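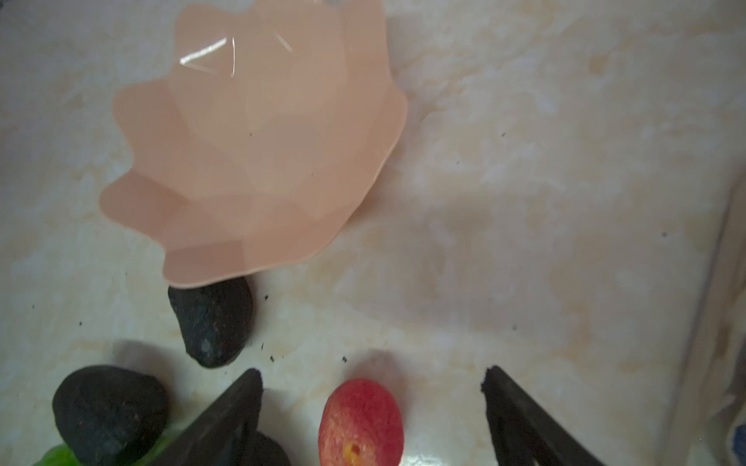

3. Setting Up Your Melono Kitchen Scale

Welcome to the fun part! Once the batteries are in and the feet are on, you're only a few minutes away from your first weigh-in.

3.1 First power-on

1. Set the scale on a flat, hard surface, well away from the stove.
2. Press and hold ON until the display lights up.
3. Wait for the zero to stop blinking. Don't lean on the counter while it settles!
4. Tap UNIT to switch between grams and ounces. The scale remembers your pick for next time.

3.2 Calibration

5. Hold ZERO and UNIT together until CAL shows.
6. Place the 400 g weight in the center of the plate.
7. When the display reads 400, lift the weight off. If it reads anything else, go back to step 5.

3.3 Weighing with a bowl

8. Put your empty bowl on the plate and tap ZERO.
9. Add your first ingredient and note the reading.
10. Tap ZERO again and add the next one (this is so handy for bread dough, you'll wonder how you baked without it).

Note: Zeroing doesn't free up capacity. If your bowl weighs 429 g and you add 1,005 g of flour, the scale is carrying all 1,434 g.

CAUTION: Never store anything on the plate. Constant pressure can damage the sensor.

CAUTION: Wipe with a damp cloth only. Do not put the scale under the faucet.

For battery types, see section 2.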